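The Last Bread Round in the Valley

Blandine Collet starts loading at half past four. The van is parked with its back doors open against the side entrance of the Vasseur bakery, and the engine is off so the neighbors can sleep. The big country loaves go in first, on the low racks. The long loaves stand upright in tubs behind the passenger seat. Anything with sugar on it rides up front, where she can keep an eye on it.

By six she is out of town and on the hill road. Her round covers 18 hamlets, most of them with no store, and it has been run from the same bakery since before she was born. Her uncle drove it, and so did a man named Tata before him. Older customers still say "the Tata" when they mean the van, and Collet has given up correcting them.

"I was going to do it for one winter," she says. "Then it was March, and the road was clear, and I thought I might as well do the summer."

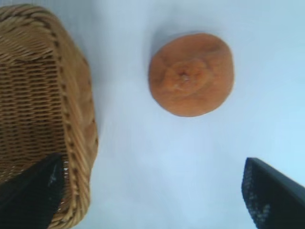 Rural bread rounds used to be common in hill country. Every bakery of any size had one, and in some valleys two or three vans fought over the same doors. Cars ended most of that. People who drove to work bought their bread on the way home, and the families left in the hamlets got smaller. A round that once sold out by noon came back half full, and one bakery after another sold its van.

The Vasseur round nearly went the same way. When Collet took it on, sales had dropped so low that the fuel cost more than the profit on the bread. She cut two hamlets that had become vacation homes only, and added a stop at the sawmill, where the morning shift buys more than the next four stops combined. She also started taking orders by text message. On a normal day she carries 200 loaves and returns with a handful, which go to a farmer who keeps pigs.

The work has its own rules, and most of them are about timing. Bread left on a doorstep before seven gets wet with dew or found by dogs. After nine, the people who wanted toast have already eaten something else. Between those hours there is a fixed order to the stops, and changing it causes trouble. Last year a bridge repair forced her to run the upper part of the round backward for three weeks. She got more complaints about that than about the price increase.

Payment is mostly by account. Each household has a page in a school notebook, and Collet writes the day's bread in pencil and adds it up at the end of the month. She tried a card reader, but there is no signal above the church at Jilley. One family pays twice a year, when they sell calves. She has never lost money on them.
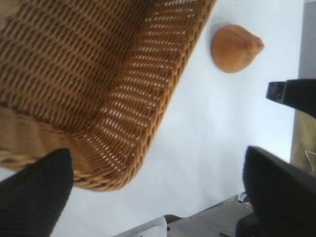
Jérémie Moulin bakes for the round three nights a week. He came from a supermarket bakery, where the dough arrived frozen, and it took him most of a year to learn the big loaf. It weighs close to two kilos and has to last. A customer who sees the van only every other day wants bread that can be cut on the second evening without falling to crumbs.

"In town they want it light," Moulin says. "Up there, if it's light, they think you've cheated them."

He uses a stiff sourdough with some rye in it, and bakes it longer than he would for the store. The crust comes out nearly black in places. Town customers sometimes point at it and ask for a paler one. The hamlets ask for the dark ones, and one man at the sawmill will send a loaf back if he thinks it came out early.

The future of the round depends on things neither of them controls. The van has been rebuilt once and needs a new clutch. The local council pays a small yearly grant, on the grounds that the driver is often the only person some residents see before noon, but the grant comes up for renewal each spring. Collet carries prescriptions from the pharmacy as well, and library books, and once a box of live chicks that she kept on the heater side of the cab.

A few new customers have appeared. A young couple moved into the old schoolhouse and work from home, and a cheese maker has rented a barn near the top of the valley. Both order more than she expected. She has thought about putting back one of the stops she cut, now that two of its houses are lived in all winter.

She reaches the last hamlet a little before ten. There are four houses and a water trough, and three of the houses take bread. At the third, the money is waiting under a flowerpot with a note asking for an extra loaf tomorrow. She copies it into the notebook, turns the van around by the trough, and starts back down.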